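**Durow 2 — a review after one long laundry season**

I've been putting off writing this because I wanted to be fair to Durow, and fairness takes me a while. We started on it in May, when Tapio Lindqvist talked me into the trial license, and I'm happy to say we paid for the full one (99 a month per seat, which stung a little!). It's a tool for reviewing and labeling manipulation demos: you load your episodes, it lines up the video with gripper width and pose, and you mark where each step begins and ends. 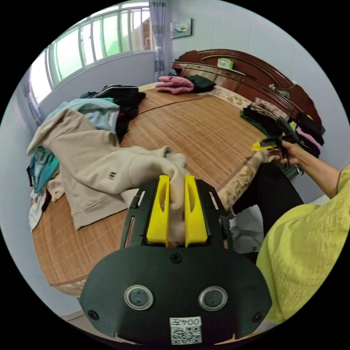

Segmentation is where Durow earns its keep. It proposes cut points from finger width alone, and on rigid objects I hardly touch them. Clothes are harder, of course. When the yellow fingers have a bunched-up sleeve between them, as with the beige sweatshirt on that bamboo mat, the width never settles to a clean number, and the old version would chop one grasp into a string of tiny ones. Version 2 lets you set a minimum hold — I use 500 ms — and the flicker is gone. Two-handed episodes get a track per gripper, too, so I can label one while the other is off at the folded pile.

My grumbles are small. Export to Jostham drops the notes field, and search is slow on big folders. Louro is quicker there, but I missed the timeline terribly and came back within the week. Four stars from me, and a fifth the day the notes survive export.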